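Marble slab cleaning

Marble slab cleaning is the routine removal of dust, grease and food residue from flat marble surfaces such as tabletops, pastry boards and counters. It is distinct from polishing and restoration, in which part of the stone is ground away.

Material

Marble consists mainly of calcite, a soft mineral that reacts with acids. Vinegar, lemon juice and many bathroom cleaners leave dull marks known as etches. An etch is damage to the finish and cannot be wiped off. A stain lies within the pores of the stone and may respond to a poultice.

Veins are formed by mineral impurities such as clay and iron oxides. They range from gray to tan and ocher, and a pale stain lying along one can be hard to see.

Wiping

A soft sponge or cloth is used with water and a small amount of pH-neutral soap. Scouring pads and gritty powders scratch the surface. The sponge is kept flat and moved in straight, overlapping passes – circular wiping tends to spread residue back over the finished area. On a slab with rounded corners, the corners and the edge are wiped last. 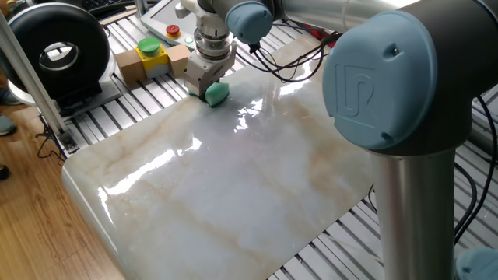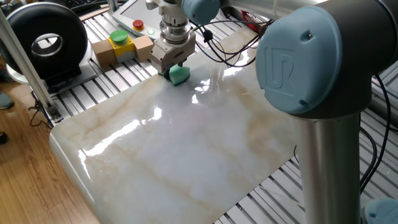
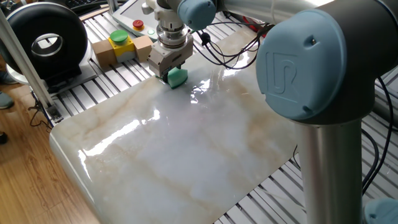 Green sponge or pad held against a glossy white slab with tan veins.

Rinsing and drying

Soap left on the stone dries to a film. The slab is wiped again with clean water, then dried with a lint-free cloth. Overhead light reflected at a low angle shows streaks that are difficult to see from directly above, though strong glare can also hide them.

The Wemia method, named after the workshop where Tanko Igwe wrote it down, calls for 2 rinses and a drying time of 12 minutes before anything is set on the stone. The Abubakar variant omits the second rinse and uses 700 milliliters of water for a tabletop slab.

Sealing

Many slabs are treated with a penetrating sealer, which slows the absorption of liquids but does not prevent etching. A few drops of water are left on the surface as a test; if the stone darkens, the sealer is renewed. Newly sealed slabs at Wemia are left unwashed for seven days.

See also: Honed finish; Poultice (stone care); Pastry board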